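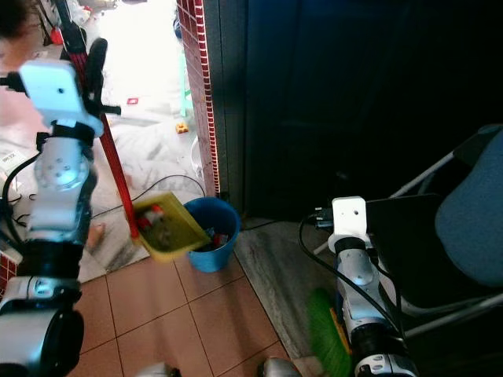

*By Zsófia Bakos, Kinell user guides. Revised in January.*

## 4. Setting up a single for release

This section covers loading one song into Kinell and scheduling it for stores and streaming. For albums and EPs, see section 5. You need an artist profile before you start. If you haven't made one, go back to section 2.

### 4.1 Before you begin

Have these ready on the computer you will use for the upload:

- the final master as a WAV file
- the cover art as a square JPG
- the full legal name of every songwriter
- the ISRC, if the recording already has one

**Note:** A recording keeps the same ISRC for life. If the song came out before through another distributor, enter the old code. A new code splits the play count between two listings.

### 4.2 Create the release

1. Sign in and open **Releases**.
2. Click **New**, then **Single**.
3. Type the song title exactly as it should appear in stores. Leave out the artist name and words such as "official" or "new single."
4. Choose the main artist from the list.
5. Add guest performers under **Featured**. Kinell writes the "feat." part of the title for you.
6. Pick a main genre. A second genre is optional.
7. Click **Save draft**.

Drafts stay in your account for 40 days after the last change. After that they are deleted along with any files attached to them.

### 4.3 Upload the audio

1. Open the draft and select the **Audio** tab.
2. Drag the WAV file into the box. The limit is 690 MB per file.
3. Wait for the green check mark. This can take up to 7 minutes on a slow connection.
4. Play the song from start to finish in the preview player. Listen for clipped openings and for fades that stop short.
5. Set the preview start point. Most country and folk acts choose the first chorus.

**Caution:** Do not close the browser tab during the upload. A partial file can't be resumed, and you will have to start over. 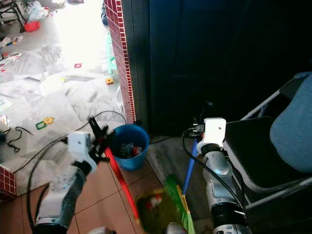 ### 4.4 Enter the writing credits

1. Select the **Credits** tab.
2. Add each writer on a separate line and enter that person's share. A co-write might be 58 percent to one writer and 42 to the other.
3. Check that the shares add up to 100. The **Next** button stays gray until they do.
4. If the song is a cover, check **Cover version** and enter the original writers only.

Band names and stage names are not accepted as writers. If a writer is signed to a publisher, put the publisher's name in the second field on the same line.

### 4.5 Choose stores and a date

1. Select the **Delivery** tab. All stores are on by default.
2. Turn off any store you don't want. Masilela and Kirnida radio pools are listed separately at the bottom.
3. Choose the release date. Allow at least four weeks if you plan to pitch the song to playlists.
4. Click **Submit for review**.

Once the review is finished, the status changes to **Scheduled**. You can still edit the artwork at this stage. To change the audio, withdraw the release first and repeat 4.3.

**Note:** Accounts moved over from Skaston show old releases as **Locked**. Write to support from the account email address to have them opened.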